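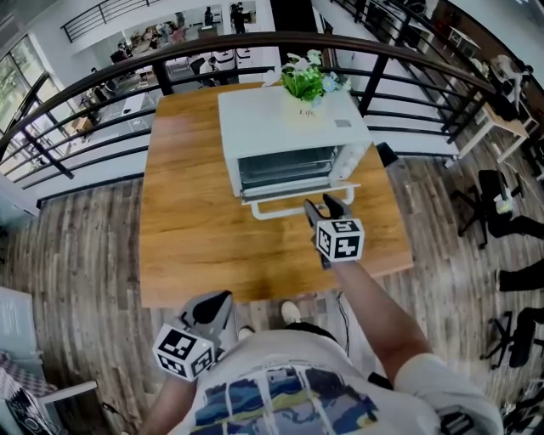
Jelena Morvai
Einkauf und Geräteplanung, Simgate

Geräteplan für das nächste Halbjahr: was wir bestellen und was noch warten muss

In der letzten Ausgabe habe ich versprochen, dass ich den Plan für die Handgreifer vorstelle, sobald die Angebote da sind. Jetzt liegen sie vor, eines fehlt noch. Ich schreibe absichtlich etwas ausführlicher, weil mehrere Gruppen gefragt haben, warum ihre Wünsche in der Liste gekürzt wurden.

Zuerst der Rahmen. Für das Projekt Abera stehen uns für Kleingeräte 4000 Euro zur Verfügung. Dieser Betrag gilt nur für Abera und nur für Sachen, die man am Tisch benutzt: Greifer, Marker, Zubehör und die Gegenstände, mit denen wir aufnehmen. Computer und Speicher laufen über einen anderen Topf, ebenso die Roboterarme. Wer also ein neues Laufwerk braucht, schreibt bitte nicht mir, sondern der IT. Ich kann solche Anfragen nur weiterleiten, und dabei geht Zeit verloren.

Die Greifer

Der größte Posten sind die Handgreifer von Odska. Ein Paar mit Markerwürfeln kostet nach dem aktuellen Angebot 1400 Euro. Wir bestellen zwei Paare, zusammen also 2800 Euro. Damit bleiben 1200 Euro für alles Übrige, und das ist weniger, als es zuerst klingt.

Gewünscht waren ursprünglich drei Paare. Ich habe lange mit den Gruppen darüber gesprochen. Mit drei Paaren wären 4200 Euro nötig gewesen, das Budget wäre schon überschritten, bevor wir eine einzige Schraube oder einen Ersatzfinger gekauft hätten. Ein einzelner dritter Greifer hilft uns auch nicht viel. Viele Aufgaben in Abera sind zweihändig geplant, und auch bei den einfachen Aufgaben, zum Beispiel wenn nur die rechte Hand zum Griff einer Ofentür geht, soll der linke Greifer in der Hand bleiben. So bekommen wir für beide Seiten eine durchgehende Bewegung und müssen die Aufnahmen später nicht in zwei Sorten trennen.

Bei den Fingern nehmen wir wieder die grauen. Es gibt bei Odska auch eine härtere Ausführung, die etwas günstiger ist. Die Gruppe für die Küchenaufgaben hat sie getestet und war mit dem Halt an glatten Griffen nicht zufrieden. Ich verlasse mich hier auf ihr Urteil.

Die Marker

Im vergangenen Halbjahr haben wir die Markerwürfel unterschätzt. Im Budget standen sie gar nicht, sie waren einfach «beim Greifer dabei». Aber die Würfel sind das Teil, das beim Arbeiten am weitesten vorsteht, und sie stoßen leicht an Tischkanten, Türen und Schrankböden. Eine zerkratzte Fläche genügt, und Clirar verliert die Position für einen Moment. Man merkt es meistens erst am Abend beim Durchsehen.

Darum gibt es jetzt eine eigene Zeile dafür. Ein Ersatzwürfel kostet 33 Euro. Ich habe 13 Stück eingeplant, das macht 429 Euro. Einige von Ihnen haben vorgeschlagen, die Muster selbst zu drucken und aufzukleben. Das haben wir überlegt, und als Notlösung ist es auch erlaubt. Für die regulären Aufnahmen möchte ich es aber nicht, denn die Kanten müssen genau stimmen, und nach jedem neuen Aufkleber muss man kalibrieren. Diese Arbeitszeit steht in keinem Angebot, wir bezahlen sie trotzdem.

Die Gegenstände

Nach den Greifern und den Würfeln bleiben 771 Euro. Ein Teil davon geht in die Gegenstände auf dem Tisch. Hier ist mein Rat: bitte zuerst überlegen, welche Bewegung man braucht, und danach das Gerät aussuchen. In einigen Wunschlisten standen Geräte nach Marke oder nach Farbe. Für die Planung ist viel wichtiger, wie die Tür aufgeht, wo der Griff sitzt und ob der Greifer ihn fassen kann.

Ein kleiner Tischofen ist dafür ein gutes Beispiel. Die Glastür mit dem Griff unten quer ist eine andere Aufgabe als eine Schublade, und die Knöpfe rechts geben gleich noch eine Drehbewegung dazu. Innen ist ein Rost, den man herausziehen kann, wenn das Gerät dafür gebaut ist. Man bekommt also mehrere Aufgaben aus einem Kauf. Eine Mikrowelle mit Folientasten hat auf der Wunschliste ebenfalls gestanden, sie bringt uns für das gleiche Geld weniger.

Auch Dekoration gehört in den Plan, das wird gern vergessen. Eine künstliche Pflanze auf dem Ofen kostet wenig, und die Aufnahmen sehen dann mehr nach Wohnung und weniger nach Labor aus. Bitte nur künstliche Pflanzen bestellen — mit Erde und Wasser neben der Elektronik möchte ich nichts zu tun haben.

Vor dem Kauf bitte messen: die Dicke vom Griff, den Abstand zwischen Griff und Tür und die Tiefe vom Gerät mit ganz offener Tür. Ein Ofen, der geschlossen gut auf den Tisch passt, kann mit offener Tür über die vordere Kante ragen. Wenn das Datenblatt die Maße nicht nennt, frage ich beim Händler nach. Das dauert manchmal einige Tage, deshalb bitte früh melden.

Der Platz

Neue Möbel sind in diesem Halbjahr nicht vorgesehen. Wir arbeiten weiter an den vorhandenen Tischen. Für die Planung heißt das, dass nicht jede Gruppe einen festen Aufbau haben kann. Wer einen Tisch mit Geräten belegt, trägt es bitte in den Belegungsplan ein, auch wenn es nur für den Vormittag ist. Für Kabel am Tischrand schaffe ich eine Packung Klemmen an, sie kommt aus dem Rest.

Was warten muss

Auf der Liste für später stehen das dritte Paar Greifer, ein Koffer für den Transport und die zweite Lizenz für Clirar. Bei der Lizenz fehlt noch das Angebot, das ich oben erwähnt habe. Bis dahin bleibt es bei einem Arbeitsplatz für die Auswertung. Wenn zwei Gruppen am gleichen Tag aufnehmen, wertet bitte eine davon erst am nächsten Morgen aus.

Den Koffer würde ich gern vorziehen, falls bei den Gegenständen etwas übrig bleibt. Zurzeit werden die Greifer in normalen Kartons getragen, und ich vermute, dass manche Kratzer an den Würfeln dort entstehen und nicht bei der Arbeit. Beweisen kann ich es nicht. Wer einen beschädigten Würfel findet, soll bitte kurz in die Tabelle schreiben, wann und wo er bemerkt wurde. Diese Angaben helfen mir beim nächsten Budget mehr als eine lange Begründung.

Termine

Die Bestellung bei Odska geht im September hinaus. Wünsche für Gegenstände nehme ich bis dahin an, am liebsten mit Link, Maßen und einem Satz zur geplanten Aufgabe. Fragen zum Plan können Sie mir auch persönlich stellen, ich bin meistens ab 9 Uhr am Platz.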